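# Tabletop (furniture surface)

A tabletop is the flat part of a table, the bit you put things on, and I've been keeping this entry on my household wiki since I refinished my own kitchen table and found out how much there was to know. Last edited 12 Apr 2022. 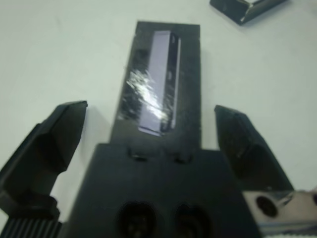 ## Where the word gets used

Most folks say "tabletop" for the surface alone, without the legs or the frame under it (that frame is called the apron, by the way, and I went years without knowing it had a name!). You'll also hear it for anything small enough to sit on a table, so there are tabletop games, tabletop fans and tabletop ovens. I'm sticking to the furniture sense.

## Shapes and sizes

Rectangles win in most homes because they push up against a wall. Round tops are friendlier for talking, and I grew up with one, so I'm biased. A round top 42 inches across seats four people nicely, and you can squeeze in a fifth if everybody likes each other. Ovals split the difference. Then there are drop-leaf tops, with hinged flaps that hang down when you don't need them, and extending tops that pull apart in the middle so you can lay a spare leaf in the gap. My extending one sticks every winter.

## What they're made of

Solid wood is the old standby. It swells and shrinks across the grain as the air gets damp or dry, so a good maker fastens it with slotted clips or buttons that let it move. Screw it down tight and it can crack, and I have the crack to prove it. Veneer is a thin skin of nice wood glued over something cheaper, and it's a lot more respectable than people think. Laminate took over kitchens and diners in the last century and wipes clean in seconds. Glass shows every fingerprint. Stone is lovely and weighs a ton, and marble in particular gets dull marks from lemon juice or vinegar.

## Edges

I could go on about edges all day. A square edge looks crisp but dings easily. A rounded one, called a bullnose, is kinder to hips and toddlers. Laminate tops usually get a strip of edge banding, and that's the first part to peel. Mine came from Pellora, a small shop in Lorport, and I've glued the same corner back down 2 times now.

## Care

Wipe spills early, use a trivet, and go easy on the spray polish. White rings on a wood finish are often just moisture trapped near the surface and may fade by themselves. Dark stains have usually gone deeper and need sanding. I use Cillo paste wax in September, before the heat comes on, and buff it with an old T-shirt.

## See also

- Apron (furniture)
- Butcher block
- Trestle table
- Wood finishing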